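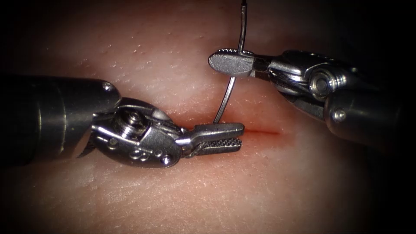 What Holds It Together

Home Features Makers Food Places Archive

Filed under: Features, Materials & Making

Last updated: 26 February 2023

The thread mill in Brivell starts its first shift at six in the morning. By then the dye room has already been running for an hour, and the parking lot smells faintly of hot water and starch. The building is brick, three floors, with a loading dock that faces the river. It once had four neighbors just like it. Two are apartments now, one is a self-storage place, and the last was torn down for a road.

The mill has 69 people on its payroll. They make sewing thread and very little else. It goes into work pants, mattress covers, tents, dog leashes, car seats and the canvas bags that banks use for coins. Few of the people who own these things could say what kind of thread is in them. Thread is a small part of what a shirt costs to make, and it gets about that much attention until a seam opens.

A seam can open for several reasons. The thread may be too weak for the cloth, so it snaps. It may also be too strong. A heavy thread in a light fabric will cut through the weave under strain, and a torn panel is much harder to fix than a popped seam. Tailors have an old rule that the thread should be a little weaker than the cloth it joins. The mill gets calls every week from small companies that bought the strongest thread they could find and are now looking at ripped pockets.

From fiber to cone

Most of the thread made in Brivell is polyester. It comes to the mill as undyed yarn on large tubes. Two or three strands are twisted together, and the direction of the twist matters. A common sewing machine handles thread best when the final twist runs the way known as Z, named for the slant of the letter's middle stroke. Thread twisted the other way, called S, tends to loosen as it passes through the machine. It then frays at the needle, and the person sewing blames the needle.

After twisting, the thread is wound onto tubes with holes in them so that dye can be pumped through from the inside out. The dye vats look like oversized pressure cookers. Polyester needs high heat to take color, and a batch spends hours inside. A light gray is harder to get right than a navy. The shade book in the office lists 466 colors, a good number of them grays and tans, and the workers who match shades do it under three different lamps. Two threads that look the same in daylight may not match at all in a store.

The last step before winding is finishing. A little wax or silicone goes on, which lets the thread slide through the needle without heating up too much. On an industrial machine the needle moves fast enough to melt polyester if the finish is poor. The standard cone for factory customers holds 3000 yards. Home sewers buy much smaller spools, and the mill winds those on a separate line on the top floor.

Cotton still has its fans

The mill dropped cotton thread for a time and then brought it back. Quilters had asked for it. So had people who dye finished garments, a business in which thread is a constant bother. If a cotton jacket is sewn with polyester and then dyed brown, the seams stay white. Some brands like that look and most do not.

Cotton has its drawbacks. It is weaker than polyester of the same thickness, it can rot if it stays damp, and old spools become brittle. A simple test is to pull a length between both hands. If it breaks with hardly any effort, the spool is no good for a machine, though it will do for basting. Many of the wooden spools sold at flea markets fail this test. They look nice on a shelf.

Silk is sold too, under the Zaltia label, in small amounts and at a price that makes customers ask twice. It is smooth and strong, and it leaves almost no mark when it is pulled out of wool. Tailors use it for buttonholes and for temporary stitches on good suits.

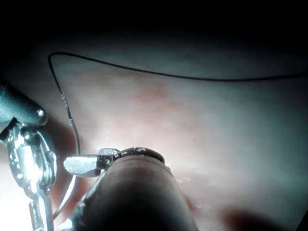
Color does more in thread than please the eye. A tailor who bastes a dark suit uses white thread so that every temporary stitch can be found and removed. Mattress makers sometimes put a contrasting thread in the bobbin, and an inspector can then see at a glance if the tension is off. Surgeons have a similar need, and thin black suture thread is easy to follow against pale pink tissue, even where it makes a tight bend and heads off in another direction. Their trade and the tailor's shared materials for a long time. Silk and linen were both used to close wounds, along with catgut, which is made from the intestines of sheep or cattle. Synthetic sutures now do much of that work, some of them designed to be absorbed by the body.

The Brivell mill has never made sutures. The requirements are strict and the equipment is different. What it does make for hospitals is the thread in scrubs and linens, which has to survive hot laundering again and again without shrinking. Shrinkage in thread shows up as puckering along the hem. The cloth stays the same length, the thread gets shorter, and the edge begins to ripple.

The repair counter

Across the river, on Trisach Street, is a shop called Yusof Alterations. It buys from the mill by the cone and keeps the colors on pegs along one wall. Most of the work is hems and zippers. In April it is prom dresses, and the shop stops taking other jobs for two weeks.

The shop's view of thread is practical. Jeans are hemmed with a thick topstitching thread on the needle and an ordinary one in the bobbin. Swimwear gets a stretchy thread, or the seams break the first time someone sits down. Leather is sewn with nylon or bonded polyester, and the stitches are set long, because too many holes close together turn the edge into something like a row of stamps.

The shop also replaces a lot of buttons. Factory buttons are often sewn on with a chain stitch, made from a single thread on one side of the cloth. It is quick to sew and quick to come undone. When one end is pulled, the whole thing can unravel. The shop sews them back by hand with waxed thread, wraps the shank four times and ties off underneath. The charge is 2 dollars a button, or nothing if the customer is already picking up a hem.

Spools left over from finished jobs go into a box by the door. Anyone can take one.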